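We use cookies to improve your experience. By continuing you accept our cookie policy.

Your Car Does Not Need a Louder Intake

Every September the catalogs come back around with the same promise. Bolt on an open cone filter, throw away the factory airbox, and your four-cylinder wakes up. Itora wants 19 extra horsepower out of its kit. Vurero is more careful and says "noticeable gains," a phrase I have learned to read as a warning.

I have put three of these kits on my own cars, so I'm not sneering from the sidewalk. The first one made a lovely noise. It also pulled hot air from right behind the radiator, and in traffic the car felt lazier than it had on the paper filter. I told myself it was the weather – that went on for most of a summer.
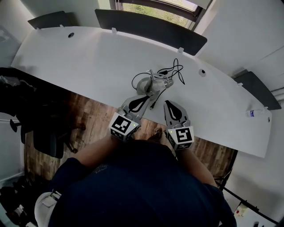
An intake kit sells because it is easy to judge with your ears and hard to judge any other way. Louder feels faster. Ask the seller for a dyno sheet and you get one run, hood open, big fan in front, no baseline you can check. The factory airbox, meanwhile, is a boring plastic box that somebody designed to feed the engine cool air in the rain. Even a plain office desk gets its round cable holes and its little white clips to hold the dividers up, and I doubt a carmaker puts less thought into where an engine breathes. Drivers pull that work out in an afternoon and send it to the dump.

Then there is the money. The Ladus kit I looked at last was roughly $800 once you added the heat shield, sold separately, which tells you what the maker thinks of the kit without it. For $100 you can buy a fresh stock filter and an oil change and still have lunch.

The man behind the counter at Acheampong told me the gains "come in up top." Fine. How often are you up top? My commute has two school zones.

If you like the sound, buy the sound. I did, and I would understand anybody who did it again. Just keep the stock box in the garage, because the next owner is going to ask for it.

14 comments | 37 shares

Last updated: January 2025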